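I've been saying for years that the robot I want is the one that clears the kitchen table, and this October I finally feel like somebody is working on it! The dishwasher can load itself later. Give me plates, mugs and crumbs first.

My friend Märta Nygård teaches chores to a machine at Flistov, and she let me read her notes over coffee (two coffees, it was a long file). She has logged 573 table-clearing tries so far. Mugs are nearly solved. Spoons are awful – they lie so flat that the fingers skate right over them – and 159 of those tries were spoons alone. Wiping is still the slow part, roughly 15 minutes for a table I'd do in one.

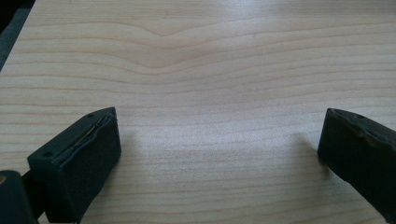 *Two black fingers, a bare wooden tabletop and some well-used edges.*

I love those scuffed edges. You don't get wear like that on a showroom piece, and it makes me want to pick up a roll of tape and help.

So can machines do chores yet? A few, slowly, if you're patient and own no spoons. Märta's next round is folded napkins, 7 different kinds, and she's invited me over on Thursday to watch. I'm bringing the ugly holiday ones.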